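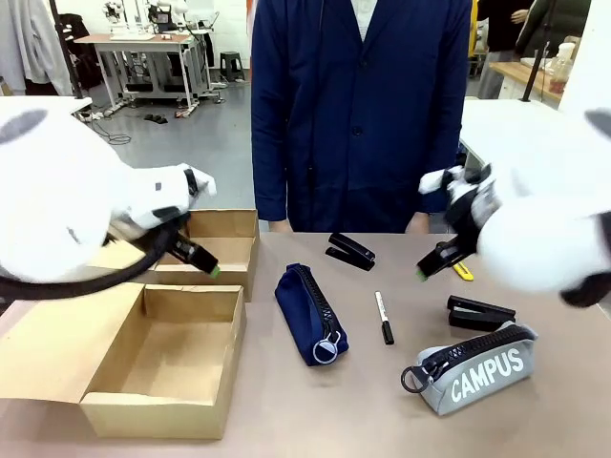 Aubert wrote:

> Read the thread from the start and I still don't buy the power supply theory. If the supply was sagging, both arms would droop. You only ever report the left one. Before anyone orders parts, can you say what the arm was doing in the seconds before the drop, and whether the brake came on by itself or somebody hit the stop? Also which firmware. We had a left arm go soft on us in May and it was a wrist connector, took forever to find.

OK answers, quick, I have to be back at the bench.

Firmware is Botus 42 on both arms. Not updating until this is sorted so please don't suggest it.

What it was doing - pack task, pencil cases and staplers off the table into the cardboard boxes on the left. Left gripper was over the back box, holding still, waiting for the right. Then it went limp and came down maybe a hand's width into the box. No error on the screen. Brake did not come on by itself. Operator hit the stop. Box crushed on one corner, gripper fine as far as I can tell.

Three drops total now. All left arm, all over the back box. Never over the front one, never in the middle of the table, never when parked. We've done more than 1000 cycles with the same program so it's rare, but rare is not much comfort when your hand is in there.

Your connector idea fits better than mine. The cable on the left arm loops down in front of the back box and off to the left, and when the gripper goes low over that box I think the loop can catch on the cardboard and pull. Haven't proved it. Tried wiggling the plug by hand with the arm clamped and got one dropout in the log, then couldn't get it agian. The sleeve hides most of the cable run so I need to pull it off before I say more.

What bothers me more than the cable is the brake. Losing signal should lock the arm. The Skestitus safety board is supposed to do that all by itself, whatever the controller thinks is happening. It didn't, three times. So there's really two faults here and fixing the plug only gets rid of the one we noticed.

Until then, for anybody on the Ulon cell:

- no reaching over the table while the arms are live. Operator stays on the far side, hands back, one person on the stop
- if a stapler goes in crooked, leave it. Stop first, then fix it
- back box is out of use, pack everything in the front one
- left cable gets tied up high, and check it befor every run

I know the last one may hide the fault. Would rather that than a bruised wrist. I'll untie it when I do the clamped test.

Things I could use from the list: has anyone seen the Skestitus board miss a signal loss? And is there a way to log the brake line seperately from the arm status? Right now they share one entry and it just says OK the whole way down.

Will post the log once I've cut it down, it's huge.

Filed under: Arms and Grippers > Faults and Near Misses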